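Whole-body controller fights the hand targets when crouched
Board: Control and planning
12 replies

Nivaldo Furtado
Right, bit stuck. Laundry task, front loader, cloth out of the drum and into the basket. Arms fine standing. Crouched, the balance task starts pulling the torso back as soon as both hands go past the knees and the wrist targets drift. Weights are 85 on hands, 65 on com. Tried swapping them, worse. Anyone running something similar on Cidanness

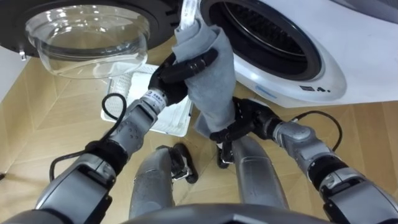

Solver log says no infeasibility, just slow convergence, hits the iteration cap at 195 and returns whatever it has. I suspect contact between the hands via the cloth. With both hands on the same bit of grey cloth up against the rim, the arms are a closed chain and my model treats them as two free arms. Nothing in the QP knows about it. Could be wrong.

Sakda Boonyarit
Closed chain through a rag? Cloth is slack, it carries next to nothing. I'd look at the knees first. What are your joint limits set to, defaults are daft

Nivaldo Furtado
Defaults yes. But slack only until it snags on the gasket, then it isn't.

Valdir Dantas
Agree with Sakda. Also 195 iterations is mad, you should be done in 12. Warm start off?

Nivaldo Furtado
Warm start on. I think. Will check.

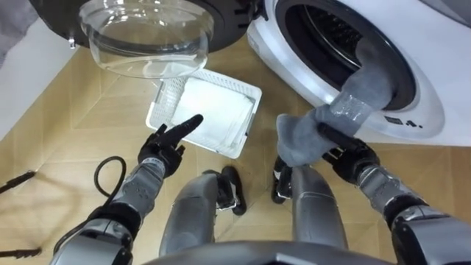

Maiara Araújo

Forget the weights for a sec. Look at what each hand is doing — right one has hold of the cloth hanging out of the drum, left one is over by the basket with a finger out. So there's no closed chain there at all, and if the drift shows up in that phase too then your theory is dead. Split the log by phase and plot wrist error for each. Five minute job.

My money's on the planner handing over a new left hand target as a step. We had teh same on Saarinen, controller got blamed for weeks. Put a ramp on it.

Nivaldo Furtado
ok good shout. Split it. Drift is in both, bigger with two hands on. So half dead?

Sakda Boonyarit
Told you. Knees.

Maiara Araújo
Or the ramp. Did you ramp it

Nivaldo Furtado
Not yet, planner is the Dultus one and the target interface is a mess. Warm start was OFF by the way, config key got renamed in the February release and it ignores the old name silently. Sorry Valdir

Valdir Dantas
Ha. It should throw an error on unknown keys, raised that ages ago and got told it was by design.

Sebastião Godoy
It is by design, people share configs between versions and a hard fail breaks everyone. A warning I'd accept. Patch welcome.

Valdir Dantas
A warning in a log that prints at every tick, who's reading that. Fail hard.

Nivaldo Furtado
Can you two take it to the config thread please. Warm start on now, iterations well down, still a bit of wrist error at the deep crouch. Doing knee limits next then the ramp, will post the plots when iv got them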